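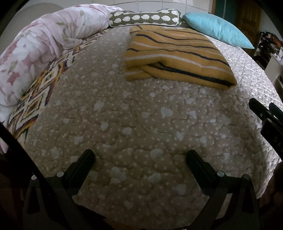

Can a gripper built in a shared workshop learn to tidy a bed? It can learn the easy half, which for us meant pillows and small cushions, and it struggles with anything longer than it can reach across.

Home Issues Authors Submit Search

4. Data collection with the hand-held tool

Figure 2. Hand-held version of the Flitinico gripper, fingers open above a quilted bedspread. A folded blanket and several cushions lie at the back of the round bed.

The arm described in Section 3 was built over one winter in the Hista workshop, where bench space is shared with bicycle repair and a kiln. It is slow, loud and bolted down, so taking it to people's bedrooms was never a serious plan. We built a hand-held copy of its gripper instead and carried that. The copy keeps the two angular fingers and the camera position of the original, and leaves out the motors, the cooling fan and most of the regret.

We recorded 147 demonstrations on beds in private homes. Each one starts with the fingers open over the bedspread and ends when the operator declares the bed tidy, a standard that drifted noticeably toward the end of an afternoon. Operators were asked to move one item at a time and to keep their free hand out of view. The second request was followed better than the first.

Soft items gave us two kinds of trouble. A quilted cover offers the fingers a great many small ridges, all of them pinchable and none of them the thing we wanted. Early policies trained on the Ibarra subset grabbed the bedspread with real conviction and lifted it along with the cushion. Adding recordings in which the operator approached from the side cut these double grasps, though we still see them on puffy stitching.

The second trouble was shape. Our planner had been written for rectangular beds, and it looks for a straight edge to line things up against. A round bed has none to offer. The planner's answer was to pick a tangent, apparently at random, and defend it. We replaced the edge finder with a fitted curve, which took 20 lines of code and about 3000 words of argument on the workshop mailing list.

Long bolsters remain unsolved. Held near one end, they swing; held in the middle, they sag at both ends – and the arm, having only one gripper, can do little beyond watching. We exclude them from the results in Section 5 and return to them in Section 6, where a second arm is proposed and costed.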